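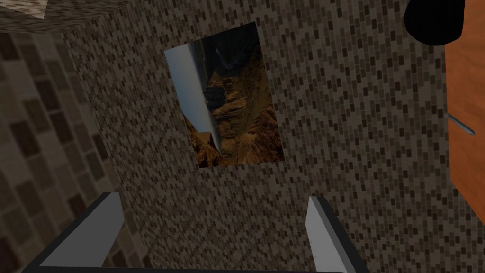 4 min read

Workshop notebook, December, Thursday evening

Sourdough rye, batch from the Ullitz starter. Writing this up while the second loaf cools because I will forget the details by morning, and I really want to keep these!

Background for anyone who missed the last entry: Kumudini brought back a jar of starter from the bakery course in Zaltorano, and we split it in two. One half is being fed on white flour (Rajitha has that one at home). The other half, mine, has been on whole rye from the Gramolgate mill since the day it arrived. It smells fantastic now, like green apples with a bit of yogurt behind it. The first week it smelled of nail polish and I nearly gave up on it.

What I did today

Fed the starter at 7 a.m., equal weights of rye and water, left it on the shelf above the radiator. It had doubled by lunch and the top was domed and cracked, which for rye is what I want to see. Last time I waited until it had fallen in the middle and the bread came out sharp enough to make Damian wince, so I used it right away.

Scald: 300 g of coarse rye meal with boiling water poured over, stirred hard, lid on, left until barely warm. This is the new part. Algirdas has been telling me to scald for months (his grandmother did it with caraway in, overnight, wrapped in a coat) and I kept putting it off as too much fuss. It is no fuss at all. You pour water on flour and walk away! After a couple of hours it had gone from gray porridge to something brown and glossy, and noticeably sweet when I licked the spoon.

Mixed scald, starter, the rest of the rye, salt and a spoon of dark malt. Rye dough is like wet cement and there is no point kneading it. I stirred with the big paddle until I couldn't find any dry bits, then used a wet hand. Into the tins, wet palm over the top to smooth it, flour dusted on so I could watch the cracks open.

Proof was faster than the notes from Wijesinghe suggest. Those recipes assume a cooler kitchen, I think. Pinholes showed on the surface well before I had the oven ready, so loaf one went in a touch late and loaf two later still. Mark this for next time: turn the oven on when the dough goes into the tins.

Baking

Very hot for the first fifteen minutes with a tray of water underneath, then down low for a good long time. Pulled loaf one when the probe said 95 in the middle. Loaf two I left until the probe read a bit higher, to compare. Both sounded hollow when I knocked on the base, but I don't trust knocking with rye.

Crust on loaf one is a deep brown with proper wide cracks. Loaf two has a flatter top and a small dip at one end, which I put down to the long wait before the oven.

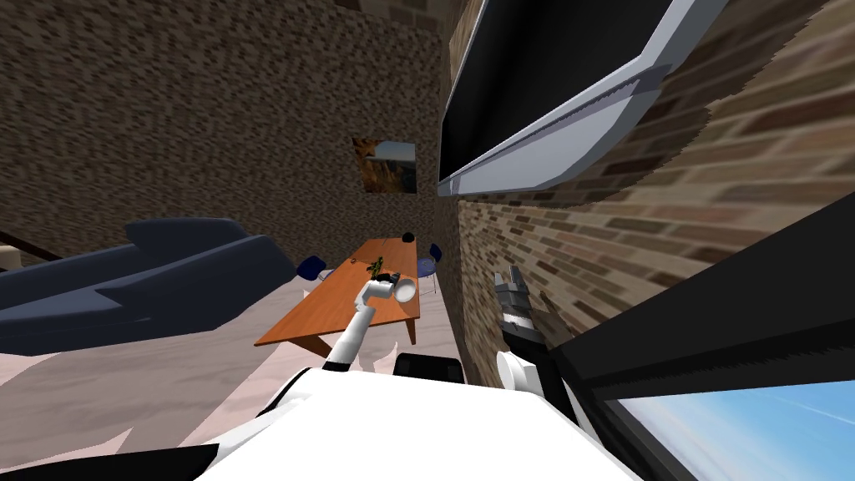 Tasting notes so far

I know, I know, rye should sit for a day before anyone cuts it. Lakmal came by at six and cut loaf one anyway. The crumb was still gummy on the knife, as expected, but the flavor! Malty, a little like cocoa near the crust, and the sourness comes in late and stays mild. He had it with butter and salt, and then again with the plum jam. I think the scald is doing most of that. The last unscalded batch had none of the sweetness, with the same flour and nearly the same amount of malt.

Will slice loaf two tomorrow at lunch, when it has had time to set, and put the comparison underneath this entry. If anyone wants a piece, come early.

Things to sort out

Coarse meal is running low. Gramolgate only grinds it to order, so Rajitha, if you are driving out there, please get two bags and put it on the usual account (2869).

The longer tin has started to stick at the corners even with plenty of butter. Try lining it with paper next time, or scrub it and season it again from bare metal.

Caraway: Algirdas says it goes into the scald whole, and Kumudini says toasted and crushed and into the final dough. I would love to do both on the same day, one tin each, with everything else kept the same.

Also want to try soaking a few slices of old bread and adding them to the mix. There's a page on it in the Zaltorano handout and it sounds like a great use for the heels that pile up in the freezer. Start small, maybe a tenth of the flour weight, and hold back some water until I see how it takes it up.

Starter fed again at 8 p.m. and back on the shelf. Jar is labeled. Please don't move it off the radiator side, it's very happy there.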